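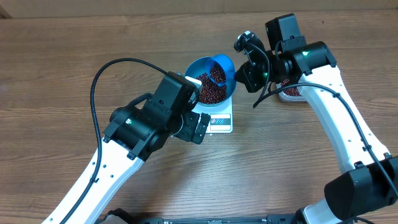
Pemside support asked whether the wrong totals showed up on the printed labels too, or only on the order screen. They wanted that settled before looking at anything else.

Both. The label and the screen agree with each other and both are wrong. Ticket reopened February 1, 2022.

Setup: Ikau order software on the office PC, label printer on USB, price list imported from a spreadsheet. We sell dry goods by weight out of the Jarville store and send bulk orders to Benavides.

Problem: any order with more than 48 lines drops the last line from the weight total. The line still prints. The price is correct. Only the weight is short, so the shipping charge comes out too low.

Test 1. Entered a new order with 48 lines. Total correct.

Test 2. Added one more line, kidney beans. Total did not change. Saved, closed, opened again. Same total.

Test 3. Deleted the first line and saved. Total correct again. So it is the number of lines and has nothing to do with the product.

Test 4. Restarted the PC and cleared the program cache as support suggested in January. No change.

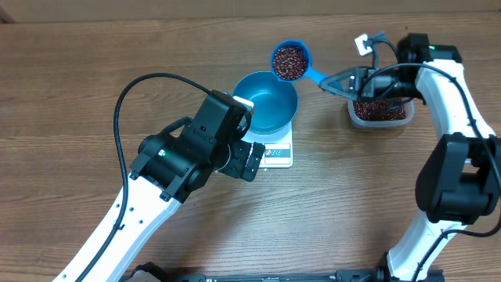

Test 5. Exported the order to a spreadsheet and added up the weight column by hand. The export has every line, and the sum is right. The data is being stored. The total field is not reading all of it.

Test 6. Same order on the laptop, which still has the older version, build 1078. Total correct at 79 lines. The office PC is on build 1183-b according to the About box, and it updated itself the night before the first bad order.

Reply from Pemside: known fault in the newer build, the total only reads the first page of lines. They sent a settings change, "lines per page," default 48, and said to set it to 183, the highest it takes.

Changed it and ran Test 2 again. Total correct. Printed a label, also correct.

Still open: the orders already shipped with low weights. Ikau will not recalculate a closed order. Going through those one at a time and will post the list when it is finished. Please leave the ticket open until the fixed build is out.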